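### 3.2 Buyer response to titles and written descriptions

The second part of the study examined how handmade jewelry is described to buyers, and whether the wording of a listing affects the price that a piece finally brings. Earlier work on the craft trade has dealt mainly with materials and with the standing of the maker. The written description has received less attention, although for work sold at a distance it is often the only account of the piece that the buyer reads before paying.

Listings were drawn from the archive of Plenivura, an online market for small studios, and from the printed catalogs of the Skerard winter fair. After duplicates and withdrawn items were removed, 1,078 listings remained. All were for single pieces set with a natural stone, and all gave both an asking price and a sale price. Loose stones, repairs and commissioned work were left out. Where a maker had lowered the price before the sale, the first asking price was used.

Each listing was coded for three features: whether the piece carried a title of its own, whether the source of the stone was named, and whether the maker wrote about the making of the piece. Two readers coded the full set separately. Differences were most common for the third feature, as many makers mention a technique in passing ("hand-forged bail," "open-backed setting") without saying anything further about the work. Such cases were coded as absent unless at least one full sentence dealt with the process.

Titled pieces sold closer to their asking price than untitled ones, but the difference was small and was found mainly among pendants and brooches. Rings showed no clear pattern. Naming the source of the stone had a stronger effect, above all for agate and jasper, where buyers appear to place value on a known beach or quarry.

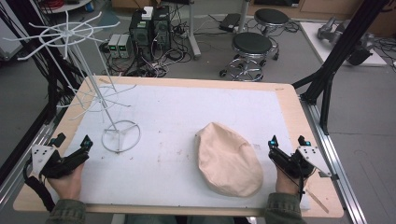 **Figure 4.** Two hand-held grippers at a padded work table.

Rory Gourlay objected, on reading a draft of this section, that a named source may simply be a sign of a more experienced maker, and that the two should not be treated as separate influences on price. In the same letter he wrote that "a person who has sold stones for twenty years will always tell you where they came from, and will also know what to charge."

The objection is a fair one and could not be fully answered with the present data. Years of practice were known only for the makers who had returned the Vekstead questionnaire, 58 in all. Within this smaller group, the link between a named source and the sale price became weaker when experience was taken into account, though it did not disappear. The group is too small to support a firm conclusion, and its members were, on the whole, better established than the makers in the full set.

A further difficulty concerns the upper end of the market. Listings with an asking price above $4,000 were few, and most came from a single studio in Moffat whose descriptions follow a house style. Every one of them names a source, and nearly all carry a title. They were kept in the general counts but left out of the price comparison, where they would have had an undue effect on the result.

Length of description was also recorded. Very short texts, defined here as those under 60 words, were common among earrings and rare among necklaces. Once the type of piece was held constant, length alone had no measurable effect on the sale price. Several long descriptions in the Skerard catalogs dealt almost entirely with shipping terms and the care of silver, and these may account for part of that finding. A separate count of words given to the piece itself would be a better measure, and is planned for the October round of coding.

Returned items are treated in Section 3.3.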